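Cable storage at the bench: coil, tie, bin
Speaker notes - Brock Girard, Tirside workshop day, 13/05/2023

Before starting

Check that the clicker works from the left side of the room. Put the handout on chairs, not on the table by the door. Running order: why cables fail in storage, coil size, ties, color, the bench layout, bins, questions.

Slide 1 - Title

Name, then straight in. Say that the talk covers short and medium patch and power leads, the kind kept at a workbench. It does not cover building wiring or anything on a drum.

Slide 2 - Where the problem shows up

When we went through the stores at Lachance we tested 739 leads. 449 passed without any attention. The rest had at least one fault: intermittent contact, cracked strain relief, bent pins or a jacket with a permanent set. Most of the damage was in the first hand's width behind the connector. That is the part people wrap tightest.

Pause for anyone who wants to write the numbers down. They are also on page two of the handout.

Slide 3 - Coil size

A cable has a minimum bend radius. Look it up on the data sheet for the type. If there is no data sheet, use the coil the cable arrived in as the guide and do not go tighter.

Loop shape matters too. A round coil spreads the bend evenly. A long narrow loop puts nearly all of it into the two ends. Narrow loops pack well and are fine for thin, flexible leads that go out often. Thick leads should stay round.

Demonstrate over-under with the long gray lead. Do three turns slowly, then let it drop so they can see it pay out with no twist. Do not wrap around the elbow, even as a joke. People copy it.

Slide 4 - Ties

Hook-and-loop, fixed to the cable at one end so it can't be lost. Zip ties only for permanent runs. Rubber bands dry out and stick to the jacket. We bought ties in a box of 1,000 from Zastell and the price per tie was low enough that it stopped being an argument.

The tie goes on snug. If it leaves a mark in the jacket, it is too tight.

Slide 5 - Color

Color by length or color by use, but pick one. At Flarnow they had both systems running on the same shelf, and a red lead meant two different things depending on who had put it there. It took until October to sort out.

Write the key on a card and fix it to the shelf. Do not rely on people remembering it. Include the odd shades, or someone will file maroon under brown.

Slide 6 - The bench

Leave this one up for a minute. Points to make while it is up:

Coiled cables on a wood top, each in its own narrow loop. Point out the green one and the maroon-red one. With a gap between coils, each can be lifted without dragging another along with it.

The white plastic bin is at the back-left corner. Ask the room whether they would keep it at the back or bring it forward. My view is that a bin should sit within reach of whoever is sorting, but at the back it leaves the front of the top free for laying coils out. Either is workable.

There is a blue cardboard box at the back right. General point on boxes: keep retail packaging off a sorting surface unless it is part of the job.

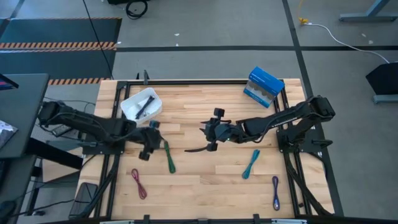
Slide 7 - Bins

Low sides, open top, one type per bin. Lay coils flat and do not stack more than three deep. Connectors face up. If the lid has to be pressed down, the bin is full.

Label the short side, where it can be read with the bin on a shelf. Our labels are 400 to a roll and one roll did the whole store.

Anything that fails a test gets a knot of white tape at the connector and goes in the repair bin - never back in with the good ones.

Slide 8 - Questions

Likely ones: hanging versus bins (hanging is better for anything long, provided the hook is wide), and how often to retest (yearly for us, sooner if the lead travels). If asked about fiber, say it needs its own talk and take an email address.

Collect the demo leads before people leave.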